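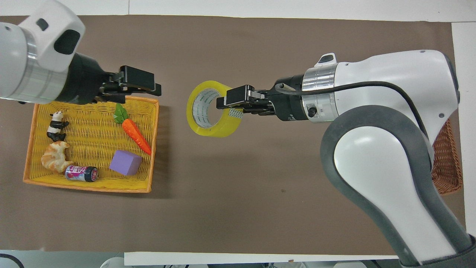 The Lantern Night at Candport

The ferry from Ledel docked at 6:40 p.m. with 208 passengers, 2 over the posted limit. Sándor Gulyás entered the figure in the harbor log and initialed it.

The parade left Imura Street at eight. The permit listed 1,139 lanterns. He logged each one at the gate – 1,138 by midnight.

At ten past, a child came up the hill alone, carrying a light. He wrote it down and closed the gate.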